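My sister has moved to Velanham and left me her recipe folder, on the grounds that I "have the shelf space". I have 3 shelves. Two of them are already holding up things I don't cook.

The folder is mostly cuttings. There are 13 recipes for lemon drizzle, each marked "the good one". There's a chutney that wants a whole August to itself. And there's a stew from Andor Győri, her old landlord in Esbridge, written on the back of a gas bill in capitals, with no quantities at all except "ONION (MORE)".

I made the stew. I used seven onions, then rang her to ask if that was more, and she said more than what.

It took most of an afternoon and tasted of onion. My husband called it "very honest", the word he also used about my haircut. So I did what I do with every dinner that lets me down and reached for the soy sauce.
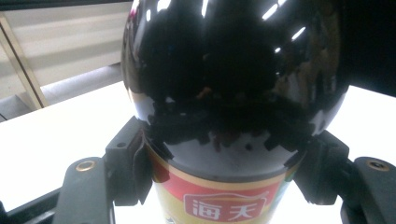

Andor would be appalled, I'm sure. But the second bowl was a good deal better than the first, and by the third I'd stopped thinking of it as a stew and begun thinking of it as a gravy with ambitions.

I've pencilled "SOY (SOME)" on the gas bill, in capitals to match. The chutney can wait for someone with a bigger pan.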